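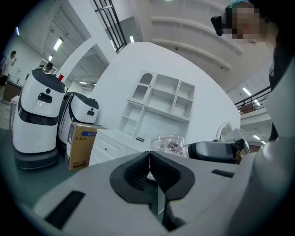
Sterano Touchline Folding Seat - review after half a season

Posted January 15, 2024

Bought this in September, just before our first home game. Vudelside under-12s, pitch two, the one with no stand and no shelter and a slope. You are on your feet for the whole match plus warm up and by the second half my back has had enough. So, a seat.

Paid £44 for it from Kerslake, the sports shop by the station. They had the Vumomach one as well for a bit less but only in orange and I wasn't having that.

Weight first. Fine. Goes over one shoulder in its bag, and I've usually got the match balls and the water carrier in the other hand. Car park to far touchline is a fair old trek at some of the away grounds and I never wanted to dump it halfway. The bag strap is too short though if you've got a big coat on. Had to knot an extra bit of webbing on to it.

Putting it up - pull the legs apart, push the middle down till it clicks. Ten seconds, less once you know. Gloves on, a bit longer, the catch is small and stiff and in December I had to take one off every time.

Comfort. Better than I thought. There's a proper back to it, not just a strip of cloth, and it sits high enough that you can get up in a hurry when somebody goes through on goal. My last one was so low I missed two of our goals at the far end because I was stuck behind the linesman's legs. Seat fabric gets cold. Put a bit of old camping mat on it and that sorted it out.

Mud. This is the big one for anybody watching grass football. The feet are wide flat rubber things and they do help, didn't sink at all till the really wet weeks. Then it went in at the back left and I went with it, in the middle of a corner, tea everywhere. We still conceded. After that I kept to the firmer bit near the halfway line and no more trouble. If your ground drains badly then get something with a bar across the bottom instead, the legs on this are seperate.

Cup holder is useless. Too shallow for a flask and too wide for a can. There's a side pocket which takes a phone, team sheet, whistle if you get roped in to ref. The pocket has no zip so watch it in the rain, I had a team sheet turn to porrige at our cup tie.

Wear and tear so far. One seam going a bit on the left arm. Paint has chipped off where the legs rub, and theres some rust starting on one rivet. I hose it down after muddy games and leave it up in the garage overnight, maybe I should be drying it better. Zip on the bag still good.

Would I buy it again? Probably yes. At £44 it's dear for a folding seat, and if you only go to a handful of games I'd get a cheap one and accept it'll be in the bin by spring. But I'm out every week, training nights too, and it's held up to that. If they fixed the cup holder and did a longer strap I'd have nothing to moan about except our defending.

Good: light, quick to put up, decent back, right height
Bad: cup holder, stiff catch, short strap, sinks when it's properly wet

Four out of five.

Comments

touchline_dad - Same seat here, same seam going. Sterano sent me a repair patch when I emailed, worth a try.

GreenArmy211 - Had the orange Vumomach two seasons now. Ugly yes but never sunk once. And you can find it in the car park in the dark

pitch2regular - Was stood behind you for the tea incident. Best bit of the match

wingback40 - Does it fit under a shooting brolly? Thinking of getting one for my mum, she comes to all the home games and won't use the clubhouse chairs.

Contact | © 2024 Pitch Two Notes, all rights reserved | Back to top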